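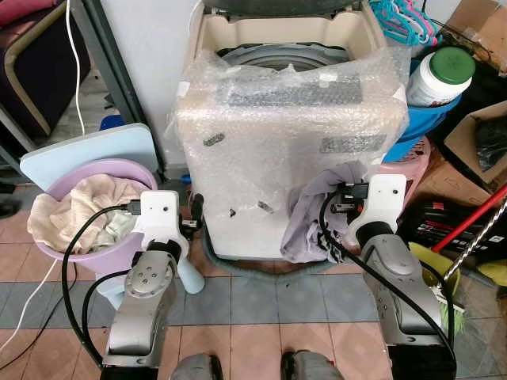
By the Prirora plant records group
Last edited in May

Prirora Shrub and Hedge Records

README for the data files

Prirora is a set of garden records on flowering shrubs and hedge plants. It covers 231 plantings of 131 named varieties, grown at two sites, Celurstead and Etau. Each planting was measured and scored through the growing season. The files are plain CSV and open in any spreadsheet program.

The records were started to help gardeners and small nurseries compare varieties under ordinary care. Plant tags tend to give one mature height and one bloom season for the whole country, and the plants at our two sites often did something else.

Contents

plantings.csv -- one row per planting, with variety, site, bed, planting year and container size at planting
growth.csv -- height and width readings
bloom.csv -- first open flower, peak and last flower, by week number
care.csv -- watering, pruning, feeding and mulch
varieties.csv -- one row per variety, with genus, species where known, and flower color
notes.txt -- free notes by bed, lightly edited

The growth file is the largest, with 2,000 rows. Every row in growth, bloom and care carries a planting_id that matches one row in plantings.csv. Join on that column only. Variety names are spelled more than one way in the older care rows, and joining on them will drop records.

Sites

Celurstead is heavy clay on a gentle south slope. The beds were dug once, topped with leaf mold and left alone after that. Water stands in beds C4 and C5 after a hard rain, and the hydrangeas there should be read with that in mind.

Etau is sandy loam, flat and windy. A board fence shelters the west beds. The east beds are open, and plants in them run shorter than the same varieties by the fence. The column "exposure" in plantings.csv marks the difference as sheltered or open.

How plants were measured

Height is taken from the soil line to the tallest living stem, in inches. Long single shoots count. Width is the widest spread, also in inches, and is taken without pulling branches out straight. Readings were made on Thursday mornings at both sites, before any pruning planned for that day.

Bloom weeks are counted from the first week of January. "First" means one fully open flower. "Peak" is a judgment by whoever was reading the bed, and two readers can differ by a week. Use the first and last columns if you need something firmer.

Health is scored from 0 to 8. A score of 0 is a dead plant and 8 is a plant with full foliage and no visible damage. Leaf spot, mildew and chewing all bring the score down. Winter dieback is kept apart in its own column, as inches of dead stem removed in spring.

Care

All plants were watered weekly in their first summer. From the second summer on, only the beds marked "irrigated" got water, and those are all at Etau. Feeding was a single spring application of a general garden fertilizer. Shrubs that bloom on old wood, such as lilac and mock orange, were pruned after flowering. Those that bloom on new wood were pruned in late winter, and some were skipped in the first year.

Missing values

An empty cell means no reading was taken. A zero is a real zero. In the bloom file, the code NF means the plant was checked all season and did not flower. Please don't treat NF as missing -- it matters for the young viburnums, many of which had not flowered yet.

Known problems

- The privet row in Etau bed E2 was sheared by mistake in its second summer. Heights after that point are flagged with the code SH.
- Two roses in bed C1 lost their tags and were swapped in the records for part of a season. They have been put back in order as well as we could manage.
- Flower color was written down by eye. Pink, rose and light red overlap.
- Container size is missing for plants that came in as bare root. The column "stock" says which those are.
- There is no soil testing by bed, only the general site notes given earlier.

What the data is good for

Comparing growth between varieties at one site works well. Comparing sites is harder, with soil, wind and water all changing at once. The set is too small to say how a variety will do in another climate.

Son tools

Son is the small set of scripts used to check the files. It looks for planting_ids with no match, heights that drop with no pruning entry, and bloom weeks out of order. Run it again after making edits. It prints warnings and changes nothing in the files.

Use and credit

The files may be copied and reused, including in catalogs and planting guides. Please credit "Prirora Shrub and Hedge Records" and say if you changed any values. Corrections are welcome. Send the planting_id, the column, the value now in the file and what you think it should be.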